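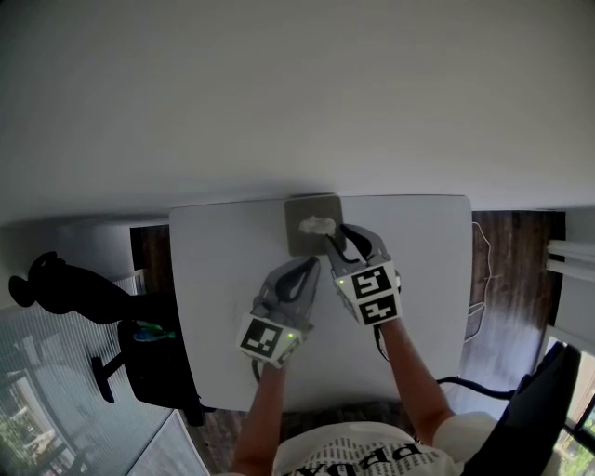 Itstead Robotics Workshop, Schools and Open Days Team

Reading time: 7 minutes
Print this page | E-mail this page

How do you teach a robot to pick something up?

On Fri 6 December the Itstead workshop opened its doors to families and school groups. If you came along, you may remember the person at the white table with a gripper in each hand. This page explains what that work is for. If you couldn't come, you can read it anyway and try the activity at the end.

What is a gripper?

A gripper is the part of a robot that does the job of a hand. Your hand has four fingers and a thumb, and it can bend in a great many places. A gripper is usually much simpler. The ones in our picture have grey jaws with black pads on the inside. The jaws come together to hold a thing and move apart to let it go.

These grippers are not joined to a robot arm. A person holds one in each hand and works with them, a bit like using two pairs of kitchen tongs at once.

Why would a person hold the robot's hands?

A robot doesn't know how to pick up a tissue. It doesn't know what a tissue is, or that it is soft, or that it weighs almost nothing. Somebody has to teach it.

One way is to write a long list of rules. Move forward this far. Go down this far. Close the jaws. That works well in a factory where every part is the same shape and always sits in the same spot. It works badly with a crumpled tissue, because no two crumpled tissues are the same.

Another way is to show the robot. A person does the job many times using grippers like the robot's, and a computer keeps a record of every go. We call each go a demonstration. Later the computer studies all the demonstrations and looks for the patterns in them. Then the robot tries the job.

You learned a lot of things this way too. You probably didn't read a list of rules before you used a spoon. You watched other people, and then you had a try and made a mess.

What are the black and white squares?

Each gripper has a white box on it, and the box is covered in square black and white patterns. They look a little like the codes you see on posters and tickets. These ones are called markers, and they help a computer work out where something is.

Hold a book out in front of you. When you face the cover straight on, it looks like a rectangle. Tilt it and the shape changes. Move it further away and it gets smaller. A camera can see the same changes in a marker. From the shape and size of the square, the computer can work out how far away the gripper is and which way it is tilted. Each pattern is different, so the computer can tell one side of the box from another.

Why are there patterns on more than one side? When you use your hands you turn them all the time. If there were only one marker, it would often be facing the wrong way. Look at the two boxes in the picture and you will see they are turned at different angles.

There is a small green light on each box as well. Several children asked about the lights. On our grippers, green means the gripper is switched on and ready to be used.

Why practise on something so small?

The job at this table was to handle a crumpled white wad sitting on a small square pad. It sounds too easy to bother with. Luana Damasceno looks after the demonstrations at Itstead, and she chose it because soft things are hard for robots.

Think about a wooden block. If you squeeze it, it stays the same shape. If you push it, the whole block moves. Now think about a tissue. Squeeze it and it squashes. Pull one corner and the rest may come along, or it may stay where it is, or it may tear.

Your fingers feel all of this and change what they are doing before you have even thought about it. The gripper's pads have to get to the right place, close by the right amount and stop. With two grippers there is another problem. They must work together and not bump into each other.

Children at the open day had a turn with a spare pair of grippers at the next table. Most people found the first try harder than they expected. A common mistake was squeezing too early, before the jaws were on both sides of the tissue. Another was pressing down on the table. Sebastião Amaral was helping at that table, and his advice was to move slowly and look at the tips of the jaws instead of your hands.

How many times does the robot need to see it?

More than you might think. For a small job like this one, our team records 600 demonstrations. One person doesn't do them all in a row. Each person does 50 and then has a rest, because tired people get sloppy, and the computer will learn the sloppy way along with the good way.

The demonstrations should not all be exactly alike. If the pad is always in the same place, the robot may only learn to reach for that one place. So the pad gets moved a little between goes. The tissue gets crumpled again. Sometimes the left gripper goes first and sometimes the right.

Mistakes are sorted out afterwards. Odair Godoy goes through the recordings and marks the ones where something was dropped or knocked. Some of these are taken out. Some are kept if the person fixed the mistake well, so that the robot can learn how to fix one too.

Does the robot just copy?

No. If it only copied, it would move its arms in the same way every time, even if you took the tissue away. The computer has to learn a link between what the camera sees and what the grippers should do next. When the tissue is further to the left, the grippers should go further to the left. When the jaws are close, they should slow down.

It doesn't always work. Our robot is called Culer, and in July it spent a whole morning picking up the pad and leaving the tissue behind. The team had to go back and record more demonstrations with the pad in new places.

Culer also can't use what it learned for every other job. A robot that has learned to pick up a tissue has not learned to fold a towel. You could work out a towel from what you already know about cloth. For a robot, that is still very difficult.

Questions from visitors

These were written on cards and put in the box by the door. Simone Sales answered them.

Is it hard on your arms?
It can be. You hold them out in front of you for a long time. We stop for a break every 30 minutes.

Could a child do the recordings?
You can try the grippers on an open day, but we don't keep those recordings. The real ones are done by trained adults.

Does the robot know when it has done a good job?
It doesn't feel pleased, if that is what you mean. A person or another computer program checks the result.

What would you use this robot for?
Sorting and tidying small things, to begin with. We would also like it to help people who find it hard to use their hands.

Who built the grippers?
Genivaldo Xavier designed the jaws and the boxes. He made over 30 versions of the finger pads before he found a shape he liked.

Try it yourself

You will need two pairs of kitchen tongs, a tissue, a small coaster and a friend.

1. Crumple the tissue and put it on the coaster.
2. Take one pair of tongs in each hand. Ask an adult first if the tongs have sharp edges.
3. Pick up the tissue with one pair, pass it to the other pair and put it back on the coaster.
4. Ask your friend to crumple the tissue again and move the coaster while your eyes are closed.
5. Have another go.

Now try to write down instructions for what you did, so that somebody who has never seen it could do it with their eyes shut. Give the instructions to your friend and see what happens. You will probably need to add some.

Words to know

Gripper: the part of a robot that holds things.
Marker: a black and white pattern that helps a computer find where something is.
Demonstration: one recorded go at a job, done by a person.

Teachers can ask at the front desk for a printed copy of the activity. Groups of more than 30 need to be split into 2 visits.

14 shares | 3 comments
Print this page | E-mail this page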